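Robots learn the bin run at Irnarora

Jan 7, 2022 -- The team at Dutano has started teaching its robot to handle office rubbish, and the lessons are a treat to follow! An operator steers the arm by remote control, and every move is recorded for the robot to learn from.

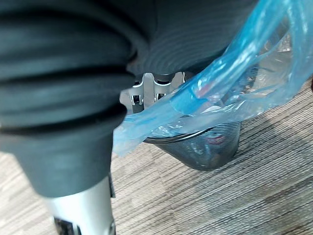
A blue bag draped over a mesh wastebasket, from the robot's wrist camera.

Thin plastic is tricky stuff -- it folds differently every try. Lorcan Scanlon has recorded 41 runs so far and wants 19 more.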